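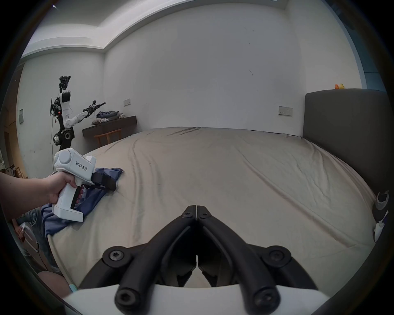
How long does the open day last?
The demonstrations run for 4 hours, with a break in the middle, and visitors can come and go as they like.

Open day at Dasness, 7 March 2020

Dasness opened its household robotics rooms to visitors this month, as it did in December. The company works on machines that handle laundry and bedding, and most of the day was given over to cloth. We had 26 people on the morning tour, and Libor Štěpánek took us through the rooms.

The first stop was the bedroom, which is furnished like one in an ordinary apartment. Štěpánek explained that cloth is harder for a machine than boxes or bottles, as it takes a new shape every time it is picked up. The team keeps a list of 200 handling tasks, and the ones done on a bed are among the slowest to get right. Visitors asked mostly about speed and price. He answered the first question and passed on the second.

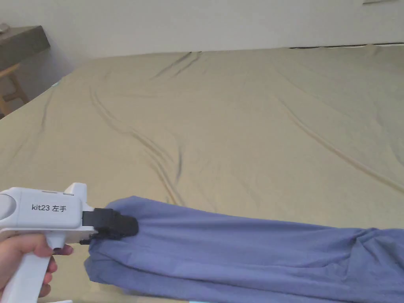 The hand-held grippers drew the longest line of the day. Štěpánek gave a short talk on grip first - where to take hold of a piece of cloth and how far to lift before moving sideways. The trigger sits close to the fingertip, and the black jaw closes on a small gathered piece of the blue fabric, with creases running out from the point where it is held. The lettering on the side marks this one as the left-hand tool. Visitors over 12 could try a pair after the talk, for five minutes each.

After the break there was a talk in the Vanik room on folding shirts, with 25 seats, all taken. The Tóth workshop was open for questions about motors and wiring, and coffee was served in the Brunetti hall next door.

Entry was free. Parking is behind the main building, and the side entrance has a ramp.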